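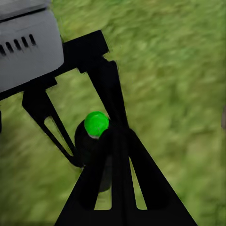

FOR RELEASE TUESDAY, 9 A.M.

Zistcombe Shared Workshop shows off Tanau, a two-armed robot being built on evenings and weekends

ZISTCOMBE. Hi, I'm Lenka Havlíček, and I get to write this one because I lost the coin toss (and because I've spent more evenings on this robot than is good for me). Our workshop is ready to let people see Tanau, the two-armed robot we've been building in the back bay since last winter, and we'd love for you to come by in August and have a look!

Tanau has a simple job, at least on paper. It should reach down, take hold of something small that's standing on a lawn, and put it in a bucket without flattening it or digging up the grass. Anyone who has picked up after a neighborhood cookout knows why we'd want that. Doing it with two arms we bolted together ourselves is another story.

So most of our practice happens in simulation first. We have a patch of grass on the computer and a stand-in for the real arms, and we look at everything from the right wrist, looking down, same as the robot does. The piece we use most is a dark cylinder with a bright lime-green cap. The green cap is a big help to me when I'm going through runs late at night, even against all that grass, and the black fingers of the gripper make it pop even more. The long diagonal strut on the right finger crosses in front of the cylinder from that viewpoint, so the software has to cope with seeing only part of what it's holding. We argued about that for weeks. Natália Sýkora wanted to move the viewpoint, I wanted to leave it alone, and for now it's staying where it is.

The fingers are my favorite part. They're open triangles, wide at the mount and narrow at the tip on the left side, and you can see straight through the cutouts to the ground. For the real arms we're cutting them on the workshop's own machines, and we're on version 2. Version one was too bendy and I don't want to talk about it.

We ran 500 practice pickups in the simulator this spring and kept notes on all of them. Tanau got the cylinder to the bucket in 179. I know, I know! But back in our first month we were thrilled to get any at all, and the last batch went a lot better than the early ones. Most of the misses came from closing the fingers too soon.

"I told Lenka it would never find the thing in the grass," says Conceição Carvalho, who handles our wiring. "Then it did, and I had to buy the coffee."

Anežka Pešek wrote the practice program, which we call Stoler, and Štefánia Kadlec has been matching the real joints to the simulated ones, a slow job with a lot of tape on the floor. The bench controller goes by Gilani. We've put in roughly 144 evenings between us, and the soldering station would like a break.

What you'll find if you visit: the real arms on their stand, Stoler running on the big monitor, and a spare gripper you can open and close by hand. Kids are welcome at the bench as long as a grown-up is with them. Closed shoes, please, and tie back long hair.

We're also looking for people. If you've done any machining, or you just like patient work with small screws, we could use you on the left arm, which is behind the right one by quite a bit. No robot background needed, I sure didn't have one.

Reporters who'd like to try a practice run themselves should ask for me or Natália at the front desk. Evenings are best, any time after 6.

About the workshop: Zistcombe Shared Workshop is a member-run space with wood, metal and electronics benches. Day passes are sold at the door.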